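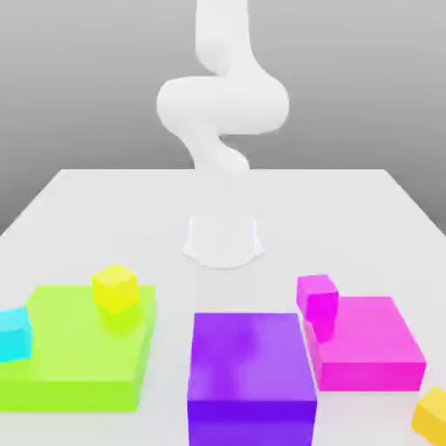

White arm and pedestal base, render.

Forum > Training > Off-season and general whingeing
Thread: Rest weeks – who actually takes them?

slowtwitch_ulla wrote:
My coach at Standbridge has put a full rest week in my program for November. Seven days, no running, no gym, "gentle walking permitted". I am 43 and have been building up to the Duslow half for months, and I'm fairly sure my legs will forget what they're for by the third morning. Do people really do this, or do they nod politely and go for a sneaky ten k before work?
– Ulla Hyvönen

kneesofclay wrote:
Sneaky ten k. Every time. I've had four coaches and lied to all of them.

Lempi S wrote:
And how are the knees, Clay?

kneesofclay wrote:
It's in the name, Lempi.

Lempi S wrote:
Ulla, take the week. I spent two seasons skipping mine and the reward was a stress fracture and a very close relationship with a stationary bike. You won't lose anything you can't get back by the following fortnight. You will be unbearable to live with, so warn the household.
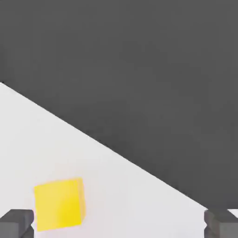
White tabletop against dark grey.

barbell_brunch wrote:
Going to disagree with Lempi. A whole week of nothing is a blunt tool. I cut volume in half and keep a bit of intensity, and I come back feeling like a person. After full weeks off I come back feeling like a couch with shoes on. If you normally do 700 metres of hills in a session, do 357 and call it recovery.

kneesofclay wrote:
357. Not 350. Mate.

barbell_brunch wrote:
Half of 700, plus seven for character.

slowtwitch_ulla wrote:
I did ask her whether a lighter week would do and she said "you have never in your life done a lighter week". Which was hurtful and, on the evidence of my training log, correct.

Lempi S wrote:
I like this coach. Brunch, your way works for people who can stop at half. Plenty of us get to halfway, feel marvellous and carry on. Blanket bans suit the weak-willed, and I include myself.

barbell_brunch wrote:
Fair. I'd still keep some mobility work in there. And don't slash your food either, I've watched people knock 900 calories a day off because they "haven't earned it" and then wonder why they feel like rubbish on the Monday-equivalent. 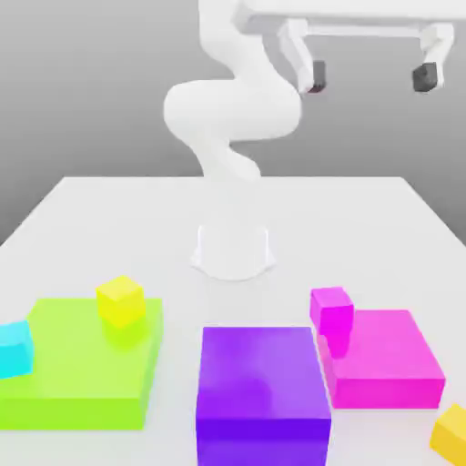
Can I still swim in a rest week if I take it easy?
Depends what your coach means by rest. If the program says walking only, leave the pool alone or ask first. If it just says no running, a short, lazy swim is usually fine, provided you don't start racing the bloke in the next lane.

kneesofclay wrote:
There is always a bloke in the next lane.

slowtwitch_ulla wrote:
All right, I'm doing it. Runners have gone on the top shelf of the laundry cupboard, where I need the stepladder to reach them. Will report back on day three, or whenever I've finished alphabetising the spices.

Lempi S wrote:
Does the stepladder count as hill work?

slowtwitch_ulla wrote:
Only if I go up it twice.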